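Projects > Pirkdale District Stores > Reports to Funder > Progress Report 2

Clinic Supply Rotation and Expiry Control, Pirkdale
Progress report, second period
Submitted 04/03/2019
Prepared by: Nevzat Yüksel, stores lead
Reviewed by: Charoen Prasertsri, finance

1. Status

The work is on schedule in four of the five activity lines. The fifth, the written return agreement with the wholesaler, is late and is covered in section 5. Spending is within budget on every line except shelving labels, where a reprint was needed after the location codes changed.

2. Background to this period

The first report set out the problem as found at the start of the grant. Stock at the Pirkdale store was issued in the order it came to hand, expiry dates were checked once a year, and the three outlying clinics at Farah, Ernar and Hisomano held their own reserves without reporting them. The grant pays for a shared item list, a monthly expiry check, and a transfer route so that short-dated stock can be moved to the site that will use it first.

3. Item list

The shared item list was closed for additions at the end of the period with 593 lines. The starting lists from the four sites overlapped heavily and used different names for the same goods. Duplicates were resolved by catalog number where one existed and by description and size where it did not. Pack size caused more errors than naming. Ernar had been recording gauze by the carton and Farah by the sleeve, so early totals for that group were wrong and have been restated in Annex B.

Units of issue are now fixed at the smallest pack that leaves the store unopened. Changes to a unit of issue need sign-off from the stores lead and take effect on the first of the following month.

4. Expiry checks and transfers

Monthly checks were carried out at all four sites. The check covers every line with a printed date, and each site returns a sheet listing lot, date, quantity and location. Anything within six months of its date is marked short-dated and offered to the other sites before it is reordered anywhere.

Transfers completed in the period: 83. Most went from Pirkdale to Hisomano, which has the highest use of infusion and dressing items. Thirteen transfer requests were refused by the receiving site, mainly for lack of shelf space. Refused items stayed on the sending site's sheet and were offered again the following month.

The Ernar sheet was late twice. The cause was the same both times: the person who holds the cabinet key was on leave and no deputy had been named. A deputy is now in place.

5. Return agreement

The draft agreement allows unopened goods to be returned for part credit if they have at least nine months remaining. The wholesaler accepts the principle but wants a minimum value per return that the smaller clinics will not reach on their own. We have proposed consolidating returns through Pirkdale. A reply is expected before the end of May. Until then no credit has been assumed in the forecast.

6. Storage

Open shelving for small packaged items has been replaced with bins at Pirkdale. Farah will follow in the next period, using the same location codes. Bins are assigned by item group, and overflow is held on the upper shelf under the same code with the suffix R. Mixed bins are permitted for low-use items only, and each must carry a content sheet.

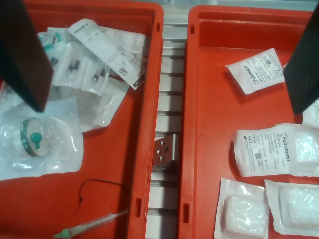

Figure 1. Packaged medical supplies in a red plastic bin.

Picking errors are logged by the receiving site. The log has been running for too short a time to support a comparison with the old layout, and figures will be given in the next report.

7. Finance

Around 30 percent of the grant remains unspent. The label overspend has been met from the travel line, where shared vehicle runs to Farah and Ernar cost less than planned. No change to the total is requested. The reallocation is below the level that needs prior approval and is shown in Annex C.

8. Next period

Extend bins and location codes to Farah.
Close the return agreement or report on the alternative.
Issue the first picking error figures.
Review the six-month threshold for slow-moving lines, where it may be too short to allow a useful transfer.

Annexes A to C are sent separately.

Related items
Progress Report 1: Clinic Supply Rotation, Pirkdale
Annex B: Restated opening balances
Unit of issue change form
Transfer route timetable, Farah and Ernar
Location code guide, second edition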